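7.4 Grip faults and dropped items

Read this section before you clear a grip fault for the second time in one session. The first may be bad luck. The second usually means something is wrong, whatever the status page tells you.

The Haslinger supplement says that a dropped item "will always raise a fault". Tests at the Brakinstead bench do not bear that out. In a run of 2,477 picks, the controller reported a clean transfer on 30 occasions when the item had not reached its target. The grip signal tells you that the fingers stopped closing. It does not tell you what stopped them, or whether anything was still between them at the end of the move.

CAUTION: Do not reach across the table while the arm is paused. Pause holds the joints under power. Only the emergency stop removes it, and the arm may sag a little when it does.

7.4.1 When the arm stops with a grip fault

1. Press the emergency stop. Do not use the pause button on the Trovon control page for this, even though the on-screen help suggests it.

2. Wait 60 seconds. The supplement gives a shorter time for units with the later brake. Unless you have paperwork for your own brake, use the longer one.

3. Check whether the fingers are holding anything. If they are, support the item from below with one hand and open the fingers with the manual release. Keep your other hand off the arm.

4. Look for the item at the start position, at the target and along the path between them. Look at the floor as well.

5. Write down the fault code, the item name and the step number before you reset. The log is supposed to keep all three. After a hard stop it often keeps only the code.

6. Release the emergency stop, home the arm at low speed and watch it the whole way.

NOTE: "Auto-recover" is switched on when the unit is delivered. Switch it off. It tries the same pick again from the same stored position, and if the item has moved the fingers will close on something else or on the table.

7.4.2 Repeating the fault with the kitchen set

If the fault comes back, try to make it happen on purpose. Use the kitchen set and not your own stock, so that your results can be compared with ours. Spread the items out with clear table between them. The plate, the colander and the cup are the targets. The small foods and the bottle are the items to be picked.

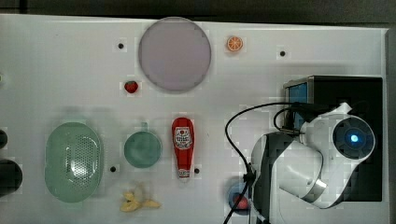

Jundstead wrote back after trying the same test to say that their arm never faulted on the strawberry at all, it simply let go of it halfway and carried on to the plate with closed fingers. They had run it for a whole shift before anyone compared the log with the table, and they asked whether the grip threshold was set too low from new.

We think it is. The value on delivery is 100, and the supplement calls this "suitable for all common objects". It may suit a bottle. With small or soft items it passes a grip that will not last the move. The steps below raise it, at the cost of more stops. We would sooner have the stops.

1. Home the arm and set the speed to low.

2. Run the bottle first, from the table to the plate and back. Repeat until you have ten moves in a row without a fault.

3. Run the strawberry and then the orange slice, each to the plate. After every move, compare the result on the page with where the item has ended up. Mark any difference on the test sheet.

4. Run the banana last. The flaps of the peel can fold under the fingers and give a firm reading from a poor hold, so do not trust a pass here until you have seen the item lifted clear.

5. If any move is reported as clean but the item is not at its target, raise the threshold one step and start again from the bottle.

6. Stop when all four items have passed at the same setting. If you reach the top of the scale first, the fault is not in the threshold. Go to 7.5, Finger wear.

CAUTION: The plate may slide when an item is set down off centre. If it has moved, stop the arm before you put it back. The stored target does not follow the plate.

7.4.3 The cable

Check the cable on the arm each time you carry out this test. It needs enough slack to follow every joint, but a loose loop can catch on a tall item or rub at a bend. A worn cable gives grip faults that come and go with the position of the arm, and people have spent days adjusting thresholds to cure them.

With the emergency stop pressed, follow the cable by hand from end to end. If you find a flat spot or a split, take the unit out of use. Tape is not a repair, though the supplement allows it "as a temporary measure" - it does not say how long temporary is.

Section revised Mar 9, 2021. Replaces the July issue, which told users to leave auto-recover on.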